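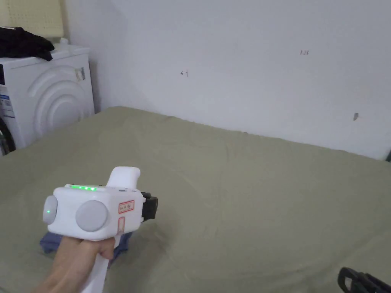
A sage-green sheet, softly wrinkled, with a piece of dark blue-purple fabric left crumpled on it.

The case for making the bed is usually put by people who have already made theirs. I have been hearing it since January, when my neighbor Liis Juška lent me a paperback that promised a calmer life in exchange for 4 minutes each morning. I gave it a fair try. My life was as calm as before, and I was 4 minutes later for the bus.

I don't object to a tidy room. I object to the claims. A flat sheet is supposed to show discipline, self-respect and a clear head. I have known people with hospital corners who couldn't return a phone call. I have also shared an apartment with Xinyi Kong, who treated her comforter like a pile of leaves and did her taxes in February.

Then there is the spending. Once you believe the bed is a measure of character, you start to believe it needs equipment. Last winter I stood in the bedding aisle at Prumstead looking at a sheet set for $35 and another, from Dretum, for a good deal more. The expensive one promised to "resist creasing through the night." I bought it. It creased. Cotton does that when a person lies on it for seven hours, and I can't see why I paid extra to be told otherwise.

Plain sheets come with their own little sermon. We're told that muted greens are restful, and that a white wall behind the bed lets the eye settle. Maybe so. My eyes are closed for most of the time I spend in there. What a plain color does do is show every fold and every stray piece of clothing. Drop something dark on a patterned quilt and it can stay there until Sunday. Drop it on pale green and it looks like an accusation.

So we fold it, or we move it to the chair. I suspect a lot of tidying is this and nothing more - shifting one crumpled thing from a place where it bothers us to a place where it bothers us less. The chair fills up, the chair gets cleared onto the bed, and the whole business starts over.

Liis says I'm missing the point, and that she likes coming home to a smooth bed. That is a perfectly good reason and I wish the book had stopped there. She enjoys it, so she does it. I enjoy an extra bit of coffee. Neither of us should be writing chapters on the subject.

I still pull the sheet straight on the days I wash it. The creases across the middle come back by morning, and I leave them alone.

Contact | © 2025 Bite | Back to top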